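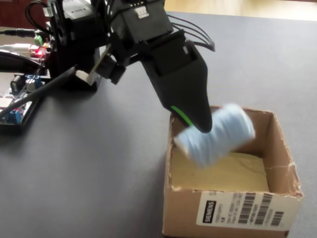

Gripper with the blue roll over the box, mid-move.

Tuning the release step for soft objects

Quick writeup of the drop-in-box recipe, from my notes. Assumes you already have the arm talking to Skeviser and a base policy trained. If not, do the Zikham setup page first.

1. Fix the box. Tape it down, flaps off. Ours slid a little every few runs and the policy learned to chase it — bad data, threw it all out.

2. Record 200 demos. Vary the start pose of the roll, not the box. Keep the slow ones too.

3. Label the release frame by hand. Boring but do it. Auto labels from finger position come in late on soft stuff, the fingers start opening before the roll lets go.

4. Oversample the window around release. 20 frames before, 5 after. Everything else at normal rate.

5. Fine-tune for 1,000 steps from the base checkpoint. Longer made it worse for us, arm starts hovering over the box and never lets go.

6. Test with the roll tilted. Straight-on grasps nearly always go in. Tilted ones catch on the rim, thats where you see if the reweighting did anything.

If it hovers: lower the oversampling before you touch the learning rate. If it drops early, check your labels, then check them again. Mine were off by a whole clip on the Saturday batch.

Blurry frames during the swing — leave them in. Bushra Chaudhry tried filtering them and the policy got jumpy near the rim.

Config is in the Grasoscombe repo under release_window. Rigid objects proabably need a shorter window, haven't run those yet.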